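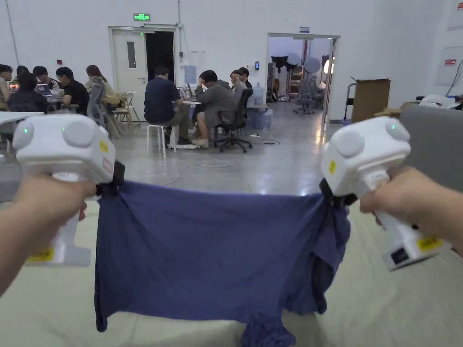

Dratton Compact Steam Iron: a winter and a bit with it

I bought the Dratton in November, after my old iron spat brown water down the front of a cream blouse on the morning of my niece's christening. I wore a cardigan over it all day and sweated through the photographs. The very next week I went down to Belmonte, our housewares store, and told Maribeth Evangelista at the counter that I wanted something small that got hot and stayed hot and didn't talk to my phone. She laughed and took me to the bottom shelf, and there it was.

I should say what kind of ironer I am, so you can decide whether to trust me. I iron on Sunday afternoons with the radio on, and I like it. My mother took in laundry when we were small and she could do a man's shirt while holding a conversation and stirring a pot (I cannot). I do my own work blouses, my husband's shirts, all our napkins and pillowcases, and whatever quilting cotton I've washed and need flat before I cut it. So the iron gets used hard, and not just the night before a wedding.

First, the good. It heats up fast. By the time I've unfolded the board and found where the cat has hidden the spray bottle, the light has gone off and it's ready. The soleplate comes to a real point at the front, a narrow one, and if you do shirts you'll know what a pleasure that is around the buttons and into the corner of a collar. My old iron had a nose like a boat. With this one I can get right up inside a pleat, and I've even started doing the little gathers at the top of a sleeve, which I used to just pretend weren't there.

The steam is good, and I mean good for the size. On linen I still spray first — I think you always have to with linen, whatever the box promises — but on cotton I can leave the dial two clicks from the top and go. Navy and black are my real test because that's where you get the shine, that awful seat-of-the-pants gloss on a dark fabric. I did a whole stack of navy napkins for my sister-in-law Marites Malabanan, who is particular, and I turned them face down and used a pressing cloth and kept the heat at medium. No shine that I could find, and she hasn't mentioned any, and believe me she would.

It's light, too. My friend Gwendolyn Boateng has arthritis in both thumbs and she borrowed it for a weekend and gave it back very slowly. She said the handle was thick enough to hold without pinching. I'd agree with that, although I have big hands for my height and my daughter finds it a little chunky.

Now for the grumbles, and there are a few. The water tank is tiny. I fill it four times in a normal Sunday and the filling hole is about as generous as a keyhole, so you must use the little plastic cup they give you, and you will lose the little plastic cup. I lost mine before Christmas. I now use a measuring cup with a spout, the one from my Lelleseo baking set, and it works better than theirs did.

The cord is short! I had to move my board to the other side of the room to be near the outlet, and now I iron facing the wall instead of the window, and I miss seeing who's walking by. A longer cord can't cost that much to make. There's a swivel where the cord meets the iron, which helps with the tangling, but it doesn't make it reach.

It also tips. On my board, which has a soft old cover with extra padding that I stitched in myself, the heel doesn't sit flat and the whole thing leans like it's listening to something. On a firm surface it stands up just fine. I've gotten into the habit of parking it on the metal rest at the end, and I'd tell anyone with a squashy board to do the same.

One more small thing. The dial has pictures of fabric types on it and they're printed in pale gray, and by lamplight I can't read them at all. I put a dot of red nail polish at the cotton setting and another at wool and that took care of it.

I did look at the Tistora before buying, the bigger one with the separate tank. Maribeth let me hold it and it really is a lovely thing, and if you iron for a family of six I'd say save up for it. It costs three times as much, though, and it wants a shelf of its own, and my laundry corner already holds the vacuum, the ladder and a bag of things I keep meaning to mend.

Would I buy the Dratton again? Yes, I would, short cord and all. I've had no leaks and no brown water so far. I empty it every time while it's still warm and leave it standing up with the lid open, just as my mother did with hers. If anyone knows where to get a replacement filling cup, please leave me a note, as I'd still like to have the proper one.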